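Textile Conservation Assistant (fixed term), Grelell Costume Store

Tronbridge Museums Service is looking for a Textile Conservation Assistant to work on the Catacutan bequest, a group of 163 items of everyday and working dress. The post is based at the Grelell store and runs for seven months, starting in June. Hours are full time, with one Saturday in three worked by rota.

The postholder will report to the Collections Manager. Duties are as follows: surface cleaning by low-suction vacuum; condition reporting to the service's own template; making padded hangers and box supports; repacking folded garments in acid-free tissue; updating location records in the collections database. Denim and other heavy cottons form the larger part of the bequest and are stored folded, with padding at each crease. 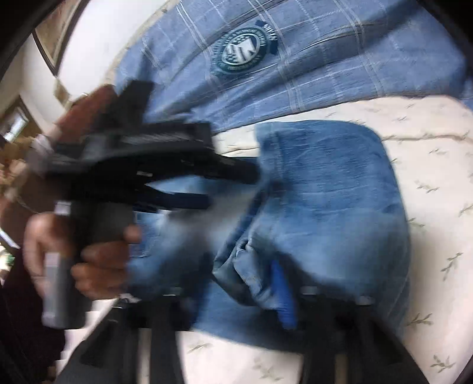 Page last changed: 19 Apr 2019

Applicants must hold a qualification in conservation, textiles or museum studies, or have two years' experience of handling collections. Accurate hand sewing is required and will be tested at interview. Knowledge of pest monitoring is desirable -- training can be given. The work involves long periods of standing and the lifting of boxes between shelves.

The store is kept cool throughout the year. Protective coats and gloves are supplied. There is no public transport to the site after six in the evening, but parking is free. Some travel to the outstation at Grastska will be needed, and mileage is paid at the standard rate.

To apply, send a covering letter of no more than two pages and a current CV to the Tronbridge office, quoting reference GC/7. Please give the names of two referees, one of whom should be your present or most recent employer. CVs sent without a letter will not be considered.

Contact us | Copyright Tronbridge Museums Service | Back to top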